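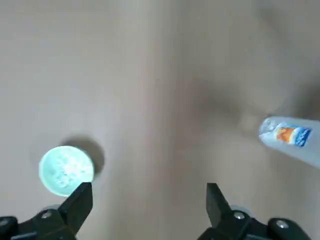 *Tampo da mesa da copa, com a tampa verde à esquerda e a garrafa deitada à direita.*

**Mesa bege fosca: como manter sem manchar?**

**teresa_conneely** escreveu:

Boa tarde a todos. Troquei a mesa da copa em março e ainda não acertei com a limpeza. É uma Huttunen, tampo bege, acabamento fosco, sem veio nenhum. Paguei 1.075 reais, já com a entrega.

A mesa antiga era de verniz brilhante e eu passava qualquer coisa nela. Nesta, quando passo o multiuso, fica uma película que só aparece de lado, contra a luz da janela. De cima não se nota nada. Passo de novo com pano úmido e a película muda de lugar.

Outra dúvida: garrafa de plástico deitada e tampa largada na mesa, como na foto, fazem mal ao tampo? Aqui em casa tudo acaba em cima da mesa depois do almoço e só é recolhido à noite.

---

**marceneiro_ernen** escreveu:

Teresa, o problema é o multiuso. Superfície fosca não gosta de produto que deixa brilho. Use água morna com umas gotas de detergente neutro, pano bem torcido, e depois pano seco. Não deixe secar sozinho.

Garrafa e tampa em si não fazem nada. O que marca é o líquido que fica preso embaixo, principalmente café, suco de uva e óleo.

---

**lahtinen_elsa** escreveu:

Concordo com o detergente neutro, discordo da água morna. Tive uma mesa parecida e a água morna abriu a borda na emenda do canto. Desde então só água fria.

Sobre a garrafa: deitada ela rola. A minha rolou até o chão duas vezes. Em pé ou no armário.

---

**marceneiro_ernen** escreveu:

> a água morna abriu a borda na emenda do canto

Elsa, isso foi excesso de água e cola ruim, a temperatura não tem culpa. Com pano torcido não chega água na borda. Trabalho com mesas há 24 anos e a maior parte das bordas abertas que recebo é de gente que joga água direto no tampo.

---

**lahtinen_elsa** escreveu:

Pode ser. Eu não jogava água direto, mas o pano talvez estivesse molhado demais. Continuo com a fria, que limpa igual.

---

**pano_e_balde** escreveu:

Teresa, você já usou a mesa com pano de microfibra? Eu tinha essa mesma película na minha e era resto de amaciante no pano. Lavei os panos só com sabão e melhorou bastante. Vale testar antes de trocar de produto.

E que tampa é essa verde-clara? Se for de pote de açúcar ou sal, cuidado com os grãos. Grão arrastado com o pano risca tampo fosco, e risco não sai.

---

**teresa_conneely** escreveu:

Obrigada pelas respostas. Eu lavava os panos com amaciante, sim. Vou separar uns só para a mesa.

A tampa é de um jogo de potes da Trendstead que comprei na mesma época. São bons, mas as tampas vivem espalhadas. Não é do açúcar, mas anotei a parte dos grãos.

Alguém usa cera ou protetor próprio para fosco? O vendedor ofereceu um da Zokura por 70 reais e eu não levei.

---

**marceneiro_ernen** escreveu:

Não compre. Cera em tampo fosco fecha o acabamento de forma irregular e depois você vai ter partes claras e escuras. Guarde o dinheiro para uma toalha ou uns descansos.

---

**rita.copa** escreveu:

Eu uso o da Zokura há mais de um ano e gosto. A água forma gota e não entra. É preciso passar bem pouco e lustrar até o fim – se sobrar produto, aí mancha mesmo. Não acho justo dizer para não comprar sem ter usado.

---

**marceneiro_ernen** escreveu:

Usei, em duas mesas de clientes. Uma ficou boa, a outra tive que lixar. Para quem já está com problema de película eu não recomendo acrescentar mais uma camada. Se a Teresa quiser tentar, que teste antes na parte de baixo do tampo.

---

**pano_e_balde** escreveu:

Para tampas espalhadas: comprei um suporte de escorrer prato pequeno e guardo as tampas em pé nele, dentro do armário. Ocupa pouco e dá para achar a certa. Os potes ficam encaixados um no outro, do lado.

Garrafa vazia eu lavo, aperto e já vai para a sacola da reciclagem pendurada atrás da porta. Se deixar na mesa "para depois", fica até o dia seguinte.

---

**lahtinen_elsa** escreveu:

Eu guardo cada pote com a sua tampa fechada. Ocupa mais espaço, eu sei, mas não perco nenhuma. Pote vazio fechado pega cheiro, então deixo uma folha de papel-toalha dentro.

---

**teresa_conneely** escreveu:

Voltando para contar. Lavei os panos sem amaciante, parei com o multiuso e passei três vezes detergente neutro com água fria, secando logo em seguida. A película saiu quase toda. Ficou um pouco perto do canto da janela, onde eu devo ter passado mais produto.

O protetor fica para outra hora. As tampas vão para o suporte, e a garrafa eu passei a recolher junto com os pratos.

---

**rita.copa** escreveu:

Que bom. Nesse canto que sobrou, tente um pano com um pouco de vinagre bem diluído e enxágue depois. No meu tampo funcionou.

---

**marceneiro_ernen** escreveu:

Vinagre só se for muito diluído mesmo, e uma vez só. Eu repetiria o detergente mais uns dias antes.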